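Activist short selling
Investing glossary, stock market terms
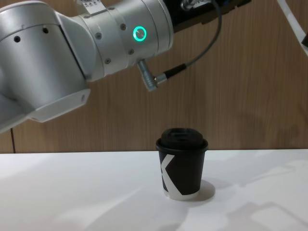 What is an activist short seller? An investor who borrows shares of a company, sells them, and then publishes the reasons why the price should fall.

The seller later buys the shares back and returns them to the lender. If the price is lower by then, the difference is profit, minus the borrowing fee. If the price rises, the loss has no fixed limit.

A known case is Orilico, a maker of medical supplies. In September the research firm Borthorpe published a report of 15 pages on its accounts, written by Olga Orellana. The shares lost 3 percent on the same day — and recovered 2 percent in the next session.

Criticism

Eilif Skjelbred, an analyst at Bozkurt, has argued that such reports should state the size of the author's position. Supporters answer that short sellers can find accounting problems which auditors have missed.

See also: Margin call, Short interest, Stock lending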